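Home News Clubs Opinion Contact
January – from our columnist at the Divelville student paper

I joined the robotics club at Divelville because I wanted to build something that fights. Big wheels, sparks, the lot! What I got was Jevum, our project for the Clikgate competition, and Jevum is all about picking things up and putting them down again. I sulked for two weeks.
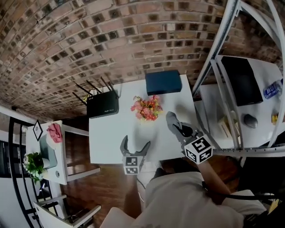 Flowers, router and box on the table, gripper at the ready.

Now I think it's the best thing a club like ours could be doing, and I'd like more schools to try it. A fighting robot gives one or two people a go at the controls while the rest of us hold the screwdrivers. With a hand-held gripper everyone gets a turn – all 26 of us – and you find out very fast how little you know about your own hands.

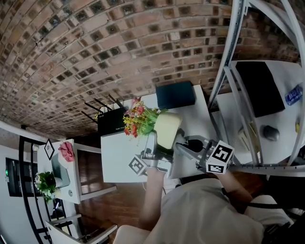 Both hands on the gripper, yellow pot just beyond.

My one real grumble is with the marking. Clikgate gives points for speed, and I think that's daft. We scored 71 and lost most of the rest by being slow, when slow is how you learn (and how you avoid breaking the club's crockery).
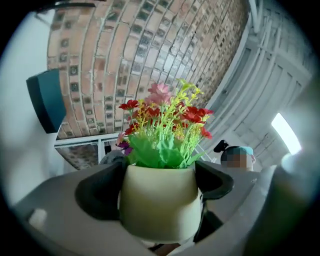
Speed is easy to mark, I do see that, but care is what I'd want from any machine let loose in my gran's kitchen. Give me marks for a little cream pot held upright between two fingers, with all those red flowers nodding about on top making it awkward. I'd watch that over sparks, and I'm signing up again next term.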